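Produce left out on the table, what goes where?

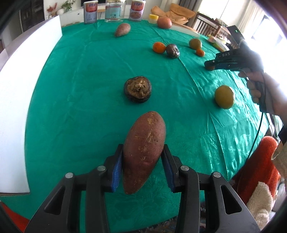

Drita Kovačević
Member, Kitchen and Pantry board

I have inherited the job of feeding my household through the winter, mostly by being the last one to leave the room when it was discussed. The weekly shop gets tipped out on the big table and then everybody discovers an appointment elsewhere. Sweet potatoes, potatoes, oranges, mushrooms, pears, all getting acquainted on a green plastic-feeling tablecloth my mother-in-law will not hear a word against.

Last April I put the whole lot in one drawer in the fridge and thought myself very organized. The sweet potatoes went hard in the middle and stayed hard through an hour and a half in the oven. We ate them anyway, in silence.

So what I'd like to know is:

Do big sweet potatoes and small ones keep the same? The big one I have now is scuffed all over with pale scratches and still has a bit of dirt on it. Do I wash it or leave it alone?

Can the red potatoes live with the sweet potatoes? They share a name, so I assumed they got along.

Dried shiitake. I keep finding single ones on the table. Is a dried mushroom that's been lying about next to fresh fruit still all right to put back in the jar?

And citrus, in a bowl or in the fridge? One of mine is green-yellow and I could not tell you with confidence what it is. It was in the bag. I paid for it.

We have a Wiltton fridge with two drawers, a hall closet that stays cool, and a cellar I'd prefer not to visit. Posted 29 November 2022, in case the season matters.

cellar_door_pete
Regular, 80 posts

Don't wash the sweet potato. Brush the dirt off with your hand if it bothers you and wash it the day you cook it. Water on the skin is how you get soft spots. Pale scratches that have dried over are fine, but anything cut deep enough to show the flesh should be eaten this week. Same with the small ones. They dry out faster and get wrinkly at the pointed ends, so use those up first and let the large ones wait.

Keep them out of the fridge. You've met the hard middle already. It comes from the cold and no amount of oven fixes it. The hall closet sounds good if it's dark and has some air moving. I use a Telau crate with slats, but a cardboard box with the flaps open does the same job and you can burn it afterward.

Potatoes can go in the same closet, in a separate box. They like it a bit cooler than sweet potatoes do, so put them on the floor and the sweet potatoes up on a shelf. Keep light off them or they turn green, and then you're peeling away half your dinner. Also keep both of them away from pears and any apples you have. Ripening fruit gives off a gas that makes potatoes sprout. I lost most of a sack that way and the pears weren't even good.

Pears on the counter until they give a little at the neck, then into the fridge.

Marjoram
New member

just eat them faster? we are 3 people and nothing lasts long enough here to need a closet

Tansy W.
Board helper, soups and stocks

Pete has covered the roots, so I'll do the mushrooms and the citrus.

Dried shiitake are very forgiving about everything except damp. Pick up your stray and try to bend it. If it's stiff and snaps or refuses, back in the jar it goes. If it has gone leathery it has taken on moisture, and one damp mushroom will share with the rest. Soak that one tonight and put it in soup. A cracked pale cap is no fault at all, by the way. Plenty of shops charge more for those. Mine live in a Dimitrov jar with a rubber seal, on a shelf well away from the kettle, after a bad year when they lived right above it.

Oranges are happy in a bowl for about 9 days in my kitchen and a good deal longer in the fridge drawer. Small thin-skinned things like mandarins or kumquats shrivel sooner, so I'd chill those first. Don't pile them deep, and check the bottom of the bowl, where the trouble always starts.

As for your mystery citrus, cut it open. Green patches on the peel don't tell you much, as there are ripe oranges that stay partly green. If it's sour, call it a lime and squeeze it over the sweet potato.

Drita Kovačević
Member, Kitchen and Pantry board

Thank you both, and Marjoram, I have passed your suggestion on to the household. Closet cleared this afternoon. It contained 13 umbrellas, which explains a great deal about the hallway. Sweet potatoes on the shelf, potatoes on the floor, pears banished to the counter. The mushroom refused to bend and has been returned to its family. The citrus I am still working up to.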